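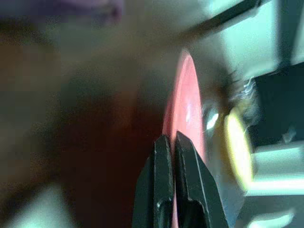

Figura 2. Disco rosa visto casi de canto.

4.2. La vajilla compartida y el orden de la mesa

Conviene detenerse un poco más en la vajilla, que en las primeras entrevistas de Macaraeg apareció casi de pasada y que terminó ocupándonos buena parte de la primavera. En los 26 hogares visitados preguntamos siempre lo mismo, con las mismas palabras: qué pieza se saca primero, cuál se reserva y cuál ya no se usa pero tampoco se tira. Las respuestas fueron generosas y a menudo se alargaban hasta la sobremesa – más de una vez salimos de allí con la grabadora llena y un tarro de mermelada bajo el brazo.

El plato llano de color, comprado suelto y sin juego, resultó ser la pieza más querida. En Trornura se le llama «el de diario» aunque se saque también en las fiestas, y en Nidberg se asocia sobre todo a la merienda de los niños. El cuenco blanco, en cambio, circula entre generaciones sin que se le dé un nombre particular. 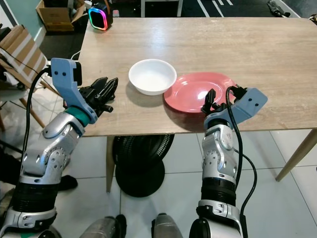
En mi casa el cuenco era de quien llegaba tarde, nos contó una de las informantes de Nidberg, y el plato, de quien había cocinado; si los cambiabas, alguien protestaba seguro. Su hermana, presente en la conversación, recordaba la regla exactamente al revés, y las dos se rieron un buen rato antes de seguir.

Este desacuerdo nos parece valioso. Alrededor de 77 minutos de grabación tratan de reglas parecidas, y en casi todas las familias hay dos versiones que conviven sin mayor problema. El cuestionario de Wolus, pensado para recoger una sola respuesta por hogar, las habría perdido por completo, de modo que en Macaraeg añadimos una segunda columna.
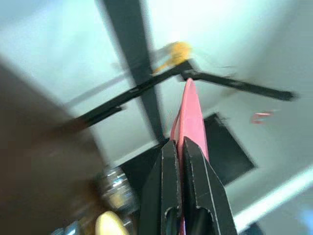

Con esa segunda columna pudimos comparar lo que dicen los mayores y lo que dicen sus hijos sobre una misma pieza. En 10 hogares la diferencia afectaba al uso (comida o merienda, diario o visita) y en los restantes al origen: quién la compró, en qué mercado, para celebrar qué. De los relatos de origen nos ocupamos en el apartado 4.3, junto con las mantelerías.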